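Kitchenette check, Ostdale office
Tue 15 September
By Roswitha Leitner
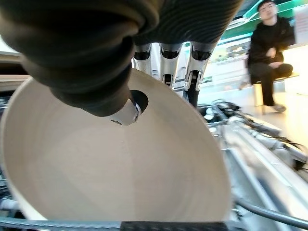
Page 2

Paper cups - fine. I looked right down inside a big cream one and it seemed clean and empty, so no grumbles from me!
Cup sleeve in cupboard - torn, please reorder (Wimton, item 261).
Kettle cord - OK, tag's good till December.
Fridge seal - still a bit iffy - Ánh has the new one on her list.
Bin lid - fail. Same as last time, folks.
First aid kit - short two burn dressings.
Tap - OK, no drips while I stood there.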